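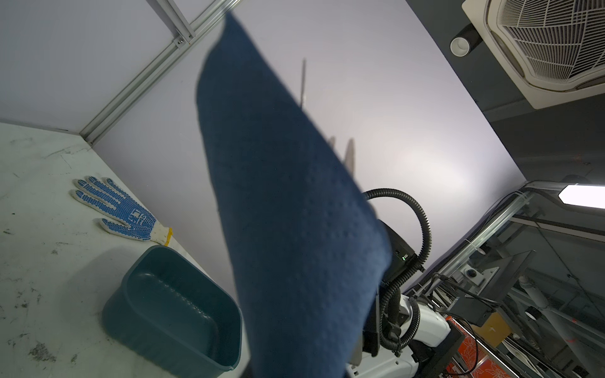 Pukesa Slim Fingers (set of 4)

I've had these on my two-arm bench setup long enough now that I feel okay putting them in the shop with my own name on the page. If you've bought grippers from us before you know how this goes: I use the thing, I complain about the thing, and if I still like it afterward, we stock it.

What you get is 4 fingers, enough for a pair of grippers, plus the screws and a hex key that you will lose. They're thin, pale gray and pretty plain looking. Travel on the gripper we tested with is 75 mm fully open, and the fingers themselves don't change that.

Why I wanted them: cloth. Oh, cloth! I spent most of December trying to get two arms to pass a towel between them, and the chunky fingers that came with my grippers were driving me up the wall. They'd grab a fat wad of fabric, or they'd shove the edge away before closing on it. The slim ones slide in next to a hanging edge a lot more easily, and you can pinch one corner without taking half the towel along with it.

I ran the same towel handoff 600 times with each set (one arm holds a corner up, the other comes in for the next one). The stock fingers dropped or missed it 75 times. The Pukesa set missed 51. So that's better, and I could feel the difference when I was driving the arms by hand, but please don't expect magic. Most of the misses that were left came from me closing too early while the towel was still swinging.

How they compare with the others I tried

Zosine wide pads: lovely on boxes and bottles, and they'll hold something heavy all afternoon. On towels they're clumsy. If you mostly move rigid stuff, buy those and save yourself some money.

Hotunlow soft tips: very gentle, and great on thin shirts. They wore down fast on nubby fabric though, and I got tired of swapping them out.

Pukesa slim: my pick for towels, gloves and anything floppy with an edge you can get at. They flex a little if you lean on the table with them (ask me how I know), so set your table height before you start playing around.

A few notes on cameras

I run a small camera at the wrist, and that's where slim fingers really earned their spot for me. A big towel is going to block your view whatever you do, and once it's hanging between the two arms you're peeking around it to find the other gripper. Less finger in the way helps. I still want a second view from overhead, and Uzma Jafri in our support inbox will tell you the same thing if you write in to ask.

Also, leave some slack in your cable conduit! Mine loops up and over before it runs down the arm, and I wouldn't go any tighter than that if your wrist does a lot of turning.

Fit

They bolt straight onto the Farooqui two-finger gripper. For anything else, send us the hole spacing before ordering and we'll check it for you. Zosine grippers need the adapter plate, sold separately.

Returns are fine as long as the fingers haven't been drilled or filed. Spare screws are on the small parts page.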